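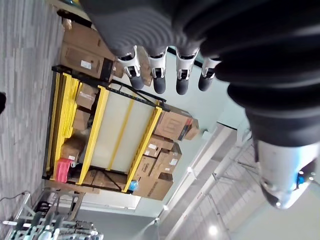

Reading your water meter to find a hidden leak

A slow leak in a toilet cistern or an underground supply pipe can waste a lot of treated water before any damp shows. The test below needs a torch, a pencil and one night with the water off.

Before you start

Find the meter. In most houses it is under a small cover near the front boundary, or beside the internal stop tap. Black digits show cubic metres. Red digits, or small dials, show parts of a cubic metre. One cubic metre is 1,000 litres.

Step 1. Turn off everything that draws water, including the ice maker, the water softener and any garden timer. Do not close the stop tap yet.

Step 2. Write down every digit, red ones included. The first reading at the house used for this guide was 1714 black, 2 on the first red digit and zeros after it.

Step 3. Leave the supply unused overnight. Tell the rest of the household. A single toilet flush spoils the result.

Step 4. Read the meter again before anyone runs a tap. Take the first reading from the second. In our case the difference was 0.600, or 600 litres.

Step 5. If the figure has moved, repeat the test with the internal stop tap closed. If the meter still moves, the loss is between the meter and the stop tap. If it stays still, the loss is inside the house.

Checking the toilets

Put a few drops of food colouring in each cistern and wait half an hour without flushing. Colour in the pan means a worn flush valve seal or a valve that is not seating. Turn off the isolating valve before removing the flush valve, and take the old seal to the shop to match the size.

Underground pipes

Report a suspected supply pipe leak to your water company before digging. Ask whether it offers a leakage allowance, and keep both sets of readings.

Questions about this page go to Viktória Kerekes. Last checked in November.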